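News from the Gratano student robotics club

This month our group is practicing with cloth. The task is to pick up a crumpled cloth from the seat of the pink armchair with the hand-held grippers.
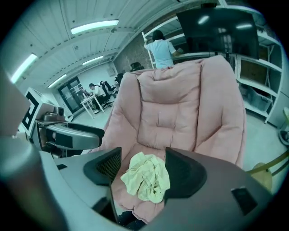
Page last changed: November, 4:40 p.m.

Tyra Lundgren keeps the list of recordings, and it has now 93 entries. We would like to reach 3000 before the summer, so new members are very welcome.

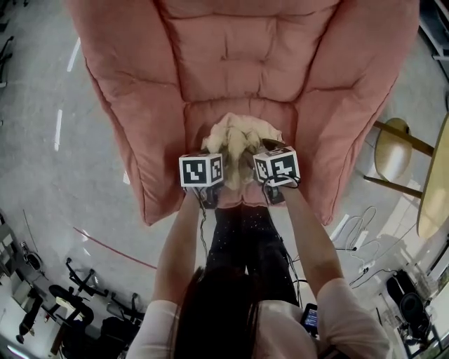
Soft things are more difficult than boxes, and please be patient in your first hour. Questions go to Folke Rustad, room 46.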